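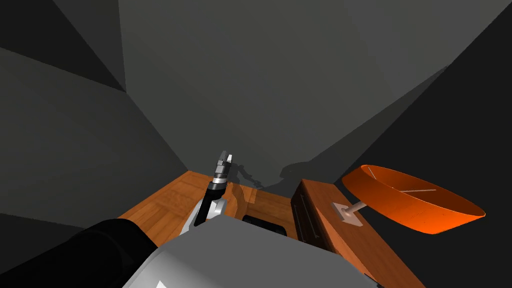 To: housekeeping-reps list
From: Abelardo Rivadeneira
Date: June 7, 2026
Subject: Re: Re: robot trial, guest rooms

Quick one, on my break. Answers below, sorry if it's a bit of a jumble.

> Is it true Savenier want the two-arm machine on our floors
> by January? And who tidies the bedside bits if it does?
> My lot are worried about hours. 16 of them on my shift,
> none have had a letter.

January is what I was told too. One floor first, 25 rooms. Drirel are still doing their practice runs on the computer, mock-up room, wood floor, cabinet, lamp on top. They want it to move round a lamp without having it over. Fair enough, our lamps are top heavy and the shades stick out past the edge.

Hours: nothing on paper. Manager said "no change to contracts" and I asked for that in writing, twice. Still waiting. What does change is the job itself. Two people per floor would be trained to mind the machine, wich means standing by, restarting it, signing the sheet. Same grade, same pay as it stands. I said no, thats extra duty and should be paid as one.

Also the beds. It doesn't do beds. So we keep the heavy lifting and lose the light work in between, and that light work is when your back gets a rest. Please raise this, they looked blank when I did.

Ultbridge site had 19 people at their meeting and got breaks written in before anything started. Worth copying. Will forward their wording if I can find it.

Need names for the meeting with Savenier, 2 from each shift. Nights esp, nobody from nights yet.

Got to run, trolley's waiting

Abelardo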